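Home Notebooks Cell log Procedures Parts People Help
Search this notebook Go

25th July

Started on the written rules for the arm cell today. We have been working from habit and a page of notes Ramesh Kanaujia typed in January, and the two no longer agree. Aicha Hamdy wants one sheet that a new person can read before touching anything. Draft below, with my comments. Please mark it up.

1. Who is in charge of the arm. One named person per session, written on the board before power goes on. If that person leaves the room, the arm is stopped and the name is wiped off. We broke this twice last week, both times over lunch.

2. Speed. Reduced speed for anything new, including an old program with a new object. Full speed only after a complete pass at reduced speed with a hand near the stop. The Wallham people allow full speed after a dry run with nothing on the table. I don't want to copy that. A dry run doesn't load the gripper and doesn't tell you where a box ends up if it slips.

3. Reach. Nobody's hands inside the reach line while the drives are on. Resetting an object counts as hands inside. Stop, reset, step back, start. It costs a few seconds each time and I have heard all the complaints.

Checked what that costs. The counter stood at 3,423 cycles when I came in. Of those, 2,149 were run since we began stopping for every reset, and 237 of the 2,149 have a remark in the log. Most remarks are dropped or badly placed objects. 2 are for contact with the table. I have no proper remarks for the earlier cycles, so there is nothing to compare with, and I won't claim the rule made things better. It did make the log readable.

4. Cables. Look over the whole run at the start of every session, wrist included. Move the wrist through its range by jogging and watch for pulling. Cable ties get trimmed flush. Long tails catch on things and get in the way of the work, and a cut end left at an angle will open your knuckle.

5. Cloths and covers. Any cloth on the work surface lies inside the area the program knows about, with no edge where the gripper can pick it up by mistake. If it has moved, spread it again before the next cycle. Write down which cloth is on. Patterned ones go in the log by a short name, and the name stays the same from then on – Ramesh had three names for one cloth.
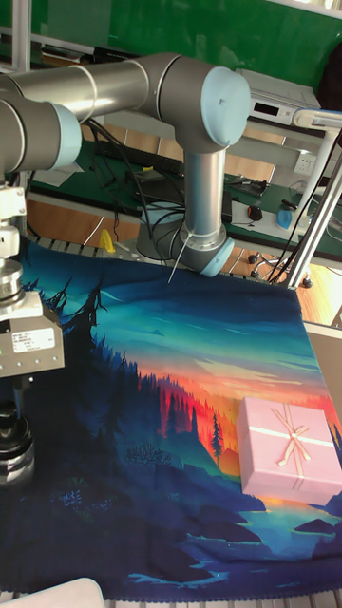
6. Objects with ribbons, handles or loose parts. Grip on the body. If the task calls for gripping the loose part, that is a separate program with its own number. Rebane's gripper notes say nothing on this, so I wrote to them this afternoon. No answer yet.

7. Benches near the cell. Keyboard, mouse and instruments can stay on the bench behind, provided they are outside the reach line with the arm fully stretched. Chairs pushed back. I measured with the arm out and drives off, and the present line needs to move outward by around a hand's width on the bench side. Tape is in the Corix drawer.

8. After a stop. Write the cause before restarting. "Unknown" is allowed. Blank is not.

Still open:
- Does the Brestano controller keep the reduced speed setting after a power cycle? Aicha thinks so. Test it with the drives off first.
- Who signs off a new program if Ramesh wrote it and Ramesh is running the session.
- Rule 3 wording for two people at the cell.

Aicha has the draft until Thursday. Old notes stay on the wall until she signs.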